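Stitch Gallery: Practice Pieces and Close-ups

Hello and welcome to the sewing-up corner of my site! I've been collecting pictures of suturing practice for longer than I care to admit, and the folder had got up to 2203 files before I finally sat down in March and sorted through it. Most of them were near-duplicates, or so dark you'd need a torch, so the gallery is down to 50 now and I'm adding them a few at a time as I get the notes written. If you've come over from the Dillell forum, thank you for the nudge, it worked.

A quick word on how the pages are set out. Everything is grouped by the kind of stitch, with the catalogue number after the title so you can quote it if you write to me. I keep the notes short because I'd sooner you spent your time looking at the needle. Click a thumbnail for the large version (the large ones are slow, sorry, the Festlow server is getting on a bit).

I've left the colours alone on all of these. I did try brightening the edges on a few last year and it made the tissue go a very odd orange, so back they went! 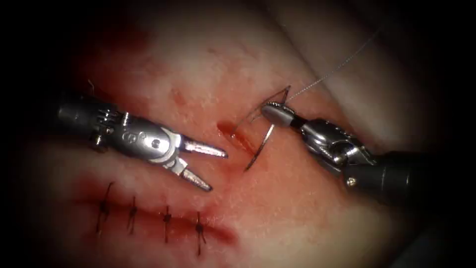
INTERRUPTED STITCHES
No. 2658: Four in, and on to the short one

I love this one for the needle. It's a curved one, held in the right-hand driver with the jaws clamped shut, and the left-hand grasper is wide open just beside the short incision. Have a look at the longer line down to the left as well, closed with four separate stitches. If you're new to all this, "interrupted" just means each stitch is its own little loop with its own knot, so you can take one out and leave its neighbours where they are.

It's worth opening the large version for the jaws alone. The serrations on the grasper are really fine, and you can make out the number 8 on the side of its wrist, along with the tiny pulleys and pins. I'm a sucker for small metalwork and I could look at that joint all afternoon.

A few notes to go with this group

Spacing is what people write to me about most. My own rule when I'm practising by hand is to make the gap between stitches match the width of the bite, and then to stop and look before I put the next one in. I still get it wrong at the far end of a long line, where I always seem to run out of room and squash the last two together.

The other question is where to grip a curved needle. I was taught a little past halfway back from the point, and I've stuck with that. Too near the thread end and it wobbles about, too near the tip and there's hardly any curve left to work with. Try a few and see what suits your hand (and do use a proper driver, tweezers will drive you up the wall).

Coming next

The running stitches are nearly ready, starting with no. 3104, and after that I'll do the Iromora set, which needs rescanning first. The mattress stitches are still on the old Adugna pages for the time being and the links there all work, I checked them this morning.

Spotted a wrong number or a broken thumbnail? Drop me a line through the contact page and tell me which group it's in.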